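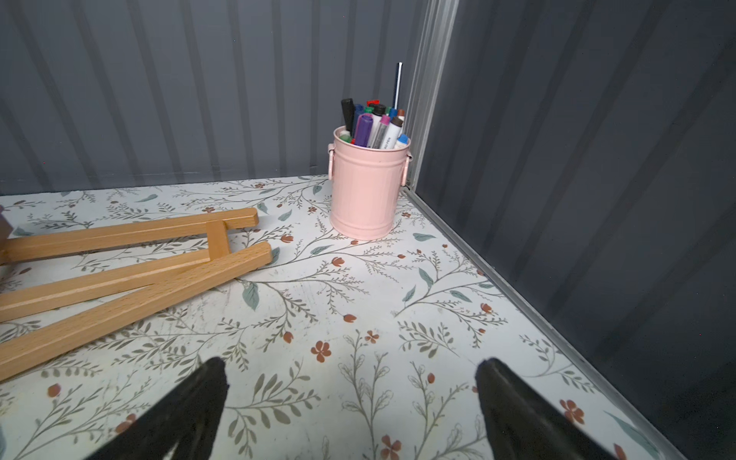
Ticket 437: Confirmation emails for guided walks showing the wrong meeting place
Opened by: Birgit Ostermann, Visitor Programs, Wallberg Nature Reserve
Assigned to: Canow booking support
Status: Waiting on customer

First message

Hello everyone, and thank you again for all the help in February with the calendar colors, which have been a real joy to use!

I have a new one for you, I'm afraid. We run a guided owl walk every spring, and people sign up for it through the booking page on our website. The walk leaves from the Tijani trailhead, and that is what the page says, in nice large letters. But the confirmation email that goes out afterward tells people to meet at the Brikus parking lot, on the other side of the ridge (a good half hour by car, if you don't get stuck behind a camper). We had 4 families waiting at Brikus last night while our ranger stood at Tijani with her lantern, wondering where they had gotten to. They were very kind about it on the phone, but one of them had driven a long way with small children, and I felt just terrible.

I have checked the event page twice and the meeting place is right. I also opened the event, changed nothing, and saved it again, which used to fix things in the old system. No luck this time.

Reply from support

Hi Birgit, sorry to hear about the mix-up. Was the owl walk set up as a new event, or copied from an older one? Please also send a test booking to yourself and tell us which meeting place shows up in (a) the email and (b) the calendar attachment.

Second message

Good morning! It was copied, yes. I took the snowshoe walk from the winter program, since it already had the group limit and the note about dogs filled in, and then I changed the name, the time and the meeting place. The snowshoe walk did leave from Brikus, so I suppose that's our culprit.

I made a test booking as you asked. The email says Brikus. The calendar attachment says Tijani - so the two don't even agree with each other! I tried it from my phone as well and got the same result.

Reply from support

Thanks, that narrows it down. When an event is copied, the email template is copied with it. The calendar attachment reads the location field, but your template has the meeting place typed in as plain text. Please try the following:

1. Open the event and go to Messages, then Confirmation.
2. Delete the words "Brikus parking lot" and the directions under them.
3. Click Insert Field and choose Meeting Place.
4. Save, then send yourself another test booking.
5. Check the reminder message too. It is a separate template.

Third message, 27th March

It worked! The confirmation now says Tijani, and so does the attachment. You were right about the reminder as well - it still had Brikus in it, and it even told people to bring snowshoes, which would have puzzled them.

I went through the rest of the spring program while I was at it and found 7 more walks made from the same copy. All of those are fixed now. Before you close this, could you tell me whether there is a way to send a corrected email to the people who have already booked? I would dearly like to avoid phoning them one by one, though I will if I must.

Reply from support

Yes. Open the event, choose Bookings, then Resend Confirmation to All. It will use the new template. Please let us know once it has gone out and we'll close the ticket.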